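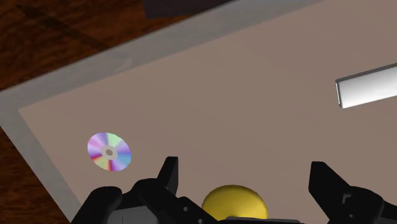
First night at the Holtcombe choir and I can't sleep, I'm still humming! We did the Esness lullaby in two parts and then (because Nouhaila Belhaj asked so nicely) we did it again with the altos on the tune. 60 voices in that hall. I got goosebumps on the last verse, both times.

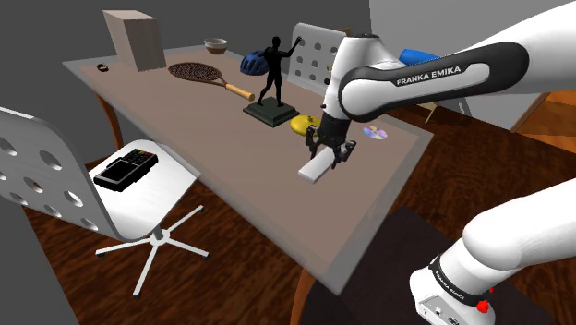

Last changed: 5/5/22

Zdislava Baláž wants us to learn the whole Fawzy song cycle by the end of May, which is mad and wonderful. I've already marked up my copy in green pencil, breaths and all.
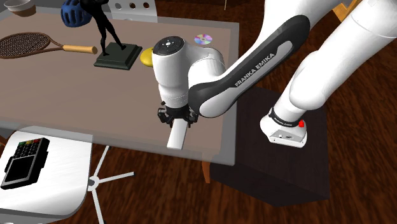
The low G on page 2 is still a growl, but I love it. More tomorrow, after warm-ups.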